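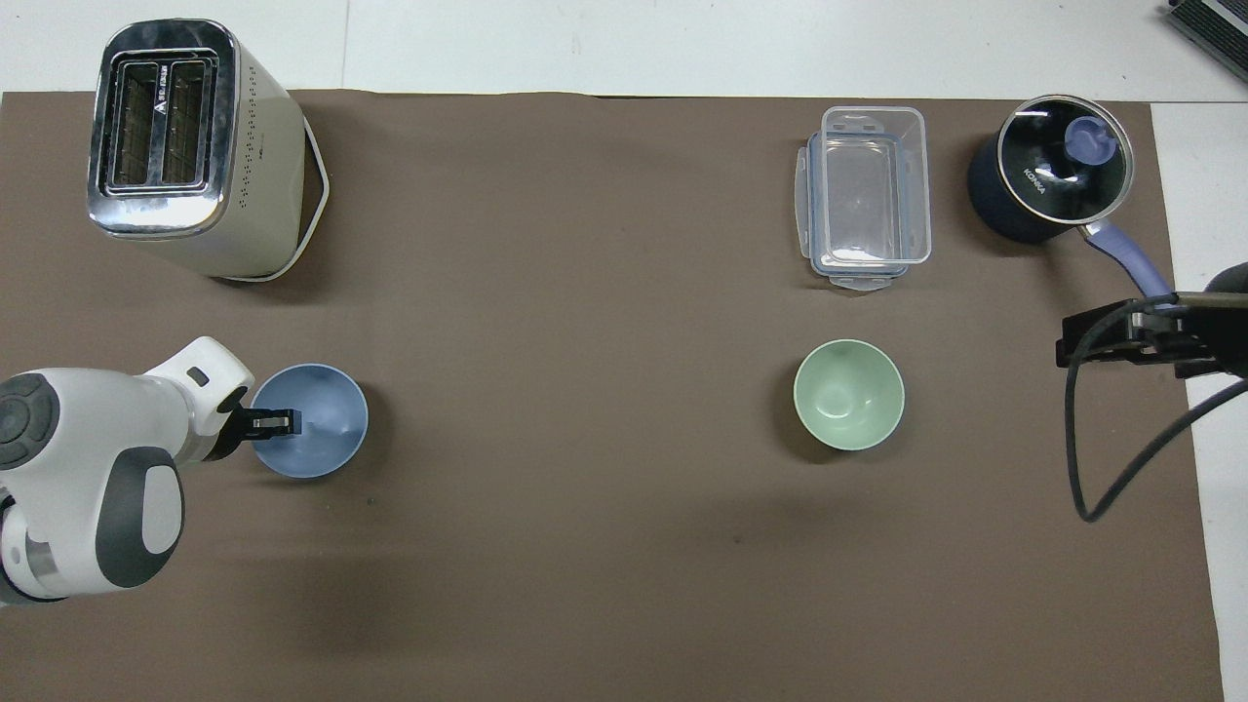 Open House at the Sullex Building

I went for the parking. The Sullex building has the only free lot in Rastardale within walking distance of the dentist, and on open house day they couldn't very well ask you what you were doing in it. But a woman in a green vest caught me between my car and the sidewalk and gave me a sticker that said GUEST, and after that it seemed rude to leave.

They had set up in what used to be the Hawthorne carpet showroom. I bought a rug there once. The lights were the same, the kind that made every beige look like a different beige until you got it home.

"You're just in time for Dundus," said the woman in the vest.

Dundus was two arms and a table. I had pictured something with a head. There were 16 folding chairs facing it and I took one near the door. The table had a brown mat on it, and on the mat somebody had put out a toaster, a little saucepan with a long purple handle, a plastic food container and a couple of bowls, one green and one blue. It looked like the end of a yard sale, when the good stuff is gone and they'd let you have the rest for a dollar.

The left arm already had hold of the blue bowl by the rim. The other one was over by the saucepan, doing nothing, with its cable hanging down onto the mat.

"What's it making?" asked a man in the front row.

The presenter had a microphone he didn't need. He said it wasn't making anything, it was putting away. Dundus would move the blue bowl over to the green bowl and set it inside. It had practiced this 1,000 times.

"On that same table?" I said.

He said yes, on that table.

"With that bowl?"

He said they had used several bowls. I asked how many and he said he would have to check, and then he turned a little so that he was talking to the other side of the room.

The arm lifted the bowl. I'll give it that. It went up about 3 inches and stopped, and we all sat there looking at the underside of a bowl. A kid asked if it was broken and the presenter said it was thinking. My mother used to say that about my uncle. Then it started across, very slowly, with a sound like a window going down in a nice car, and a lady beside me held her phone up the entire way. The bowl reached the green one and touched the edge of it and tipped. It hung on the rim. The fingers opened anyway.

It rocked twice and went in.

People clapped. The presenter clapped too, and I noticed he looked at the ceiling first and let out a breath, and I thought, well, how many of the thousand went like that? I put my hand up. He called on the kid.

The kid wanted to know if it could do the toaster.

"Not today," said the presenter.

"Can it do toast?"

"Toast is harder than you'd think."

I have made toast most mornings of my life, a good part of them before my eyes were all the way open. I didn't say so. There was a table of cookies in the back where the remnants bin used to be, and I had 12 minutes until my cleaning, and I had already decided I wouldn't eat one.

On the way out the woman in the vest asked me to rate my confidence in home robotics, before and after. The card had a row of smiling faces on it, and the one at the far left was still smiling some. I circled that one twice.

"Did you see it do the bowl?" she asked.

"I saw it."

"Isn't it something?"

I told her the one I saw was pretty close. She said they were going again at four, if I wanted to come back, and that sometimes it went quicker. Behind her a young man was taking the blue bowl out of the green one. He put it back by the toaster, looked at it, and moved it over a little with one finger. Then he looked at the arm and moved it back.

I had no cavities. When I came out it was ten after four and my car was boxed in by a van, so I went inside and sat down in the same chair.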